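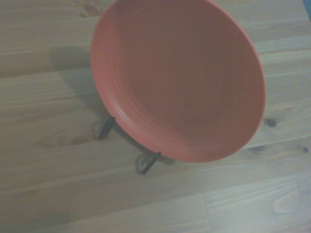 Display plate on wire stand, wood tabletop.

Sakbridge Craft Hall
Retail and Display Areas: Pre-Season Walkthrough Checklist, November

Scope: front shop, glaze cabinet corridor, packing room, loading door. Kiln room is on a separate sheet.
Marking: OK / Fix / N/A. Comments go under the item. Items marked Fix carry a due time or a hold.

1. Floors and aisles

1.1 Main aisle clear to 36 inches at narrowest point. OK
1.2 Mats flat, no curled edges. Fix
Comment: mat at loading door lifts on the hinge side. Tape is not an accepted repair. Replace before opening.
1.3 Extension cords not crossing walkways. Fix
Comment: one cord under the card rack feeding the register lamp. Lamp moved to wall outlet during walkthrough. Cord removed.
1.4 Floor dry at both entrances at time of check (8:30 a.m.). OK

2. Shelving and tables

2.1 Wall units anchored top and bottom. OK
2.2 Load labels present and readable. Fix
Comment: Sindis units in the corridor are labeled 300 lb per bay. Two bays have no label. Treat as 300 until relabeled.
2.3 Heaviest stock on lowest shelf. Fix
Comment: planters were on the third shelf again. Moved down. The shelf plan on the packing room door is out of date and should be redrawn.
2.4 Tables do not rock when pushed at a corner. OK
2.5 Plate stands sit flat, all contact points touching. OK
Comment: spread bent wire stands by hand only once. After that, discard.
2.6 Breakable stock set back 4 inches from table edge. Fix
Comment: window table. Corrected on the spot.

3. Lighting and electrical

3.1 Track heads tight, no exposed conductor. OK
3.2 Panel access clear, 36 inches deep. Fix
Comment: flattened cartons against panel. Third walkthrough with the same finding. Floor to be marked with yellow tape.
3.3 Cabinet lights not hot enough to discolor shelf liner. OK
3.4 Space heaters. N/A
Comment: not permitted in the front shop.

4. Fire and exit

4.1 Exit signs lit on main power and on test button. Fix
Comment: corridor sign goes dark on test. Battery ordered from Honkanen. Hold: corridor closed to customers until replaced.
4.2 Extinguisher gauges in green, pins sealed, tags current. OK
4.3 Occupant limit posted. OK
4.4 Loading door opens fully from inside without a key. OK
Comment: stiff in the last few inches. Lubricate.
4.5 Packing paper stored in closed bins. Fix
Comment: one bin has no lid.

5. Packing room

5.1 Pallet jack rated 3,000 lb, label readable. OK
5.2 Jack parked with forks down. OK
5.3 Incoming pallets weighed and tagged. OK
Comment: Brulau pallet tagged 1,935 lb. Shipping paper gives no weight. Ask for weights on all later deliveries.
5.4 Step stool feet intact. Fix
Comment: one rubber foot missing. Stool tagged out.
5.5 Broken ware in rigid container, not in bags. OK
5.6 Cut-resistant gloves available, two sizes. Fix
Comment: large only.

6. Open items carried forward

Mat, loading door
Load labels, two bays
Shelf plan
Corridor exit sign (hold)
Floor tape at panel
Bin lid
Gloves, medium

Recheck at 4 p.m. the day before opening. Sign and file with the kiln room sheet.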